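I've been promising a write-up of Vodon for weeks now, and since the kitchen is finally quiet and it isn't even ten at night, I'm going to sit down and do it properly.

For anybody who missed the last post, Vodon is a practice service for robot arms. You pay by the month, you open it on your own computer, and you get a simulated arm with a table and some small things to pick up. I don't own an arm and I'm not likely to, not on what the print shop here in Dimilville pays me, so the idea of renting a pretend one for 15 dollars a month sounded just lovely. I signed up in August and I've been at it most evenings ever since (my tea goes cold every single time).

Setting up was easier than I feared. You pick your table, you pick your objects from a little catalog, and then you steer with the keyboard or with a game controller. I started on the keyboard, and please don't do that to yourself! I spent a whole evening tipping the wrist the wrong way before I dug my nephew's old controller out of the closet. My favorite job so far is the pen. A pen lying flat on a table is a thin, low, fussy thing to go after, and you have to bring the gripper down right beside it without much room to spare.
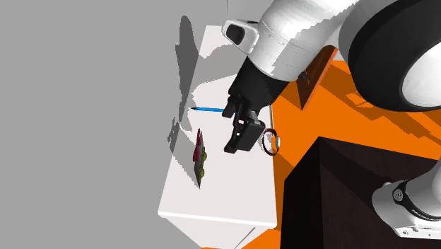 I should say something about the price, because the 15 dollars is only for the small plan. That gives you 100 saved runs, and I went through mine faster than I'd have believed, mostly because I kept saving the bad ones too. The next plan up doubles the cost and takes the limit away. I haven't moved up yet. I've been going back and deleting runs instead, like cleaning out a freezer, and I've learned a good deal from watching my old mistakes before I throw them out.

The shadows are rough, I'll warn you. They come out in blocky gray steps, and if you're using them to judge how high the fingers are, as I was, you'll want to switch to another camera now and then. There are plenty of views to choose from, and the one down at the gripper is the one I use most. It took me a few nights to get comfortable with it – those black fingers fill up a lot of your screen – but for the last little bit of a reach I wouldn't want any other.

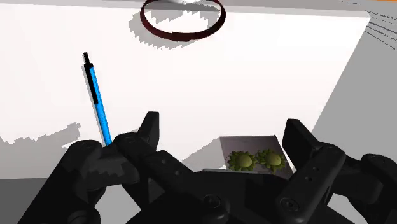 Gisela Villalba wrote to me after my last post that she'd tried Vodon and gone back to Stitance after 2 months, mainly for the lessons. Stitance walks you through everything in order, she said, and with Vodon she always felt she'd been handed the keys and left in the driveway. I can't argue with that. The help pages are thin, and the one about gripper speed still sends you to a menu I've never managed to find. I wrote to support and got a kind answer the next morning, so there are people there, and the menu is apparently on its way.

I'm keeping my subscription through the winter anyway. If you want to try it, begin with the slowest speed setting and one object, and give yourself 10 runs before you change anything. My Fuentealba review is next, once I've gotten the thing to install.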